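Gronska 362 play kitchen: a long-term review

I had no plans to write about a play kitchen on a site that mostly covers bread tins, but we've had the Gronska 362 since April and it has turned into the most used piece of furniture in the house, my own desk included. So I'm writing it up properly, because I love it and because most of the reviews I read before buying were posted the same afternoon the box arrived.

Who it's for

The box says three and up. Mine are three and six, and the older one still plays with it daily, mainly as head chef of a café with very strict opening hours. We also looked at the Prirnico Corner, which is prettier and takes up twice the floor, and a second-hand Fernandes that had lost its oven door. The Gronska won on worktop height. A six-year-old can stand at it without stooping, and you don't get that very often.

Putting it together

Set aside an evening. I started after bedtime and finished at ten past eleven with a cup of cold tea and one spare dowel. The instructions are drawings only, and mostly good ones, but step 14 shows the back panel the wrong way round. If your holes don't line up there, flip it. The bolts go into metal inserts instead of straight into the wood, so when I had to take the side off again (step 14, see above) nothing chewed up. What a relief!

You'll want your own screwdriver. The little key in the bag is fine for the legs and hopeless for everything else.

Living with it

It's solid. Both children have leaned on it, the younger one has tried to climb it, and with the wall strap fitted it hasn't budged. The cupboard doors shut softly and there's a decent gap at the hinge, so no pinched fingers so far. The oven knob clicks round in a really satisfying way, and I've caught visiting adults having a go at it while they talk.

The worktop has had felt tip, porridge and something blue on it, and all of it came off with a damp cloth. One faint ring is left from a wet beaker that sat overnight, so wipe up puddles when you spot them.

The hob

My favourite bit! Lots of play kitchens just print a couple of circles on the top and leave it at that. The grates give you something for a pan to sit on, and small pans with low sides suit them best. Our big enamel one hangs over and gets knocked, so it lives in the cupboard now.
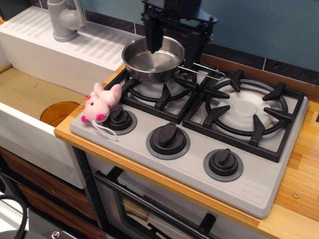 What I'd change

The sink bowl lifts out for washing, which is brilliant, but it lifts out a bit too easily and has spent whole days as a hat. The shelf under the oven is too shallow for anything except tea towels. I'd also have liked a few more hooks, though Distima sell a rail (part 2513) that screws straight on, and I've been very pleased with ours.

Would I buy it again?

Yes, tomorrow. It's not a cheap toy, but it has had almost 800 hours of café service by my reckoning and the only repair has been a tightened hinge. If you've got the wall space and a child who likes bossing people about over soup, go for it.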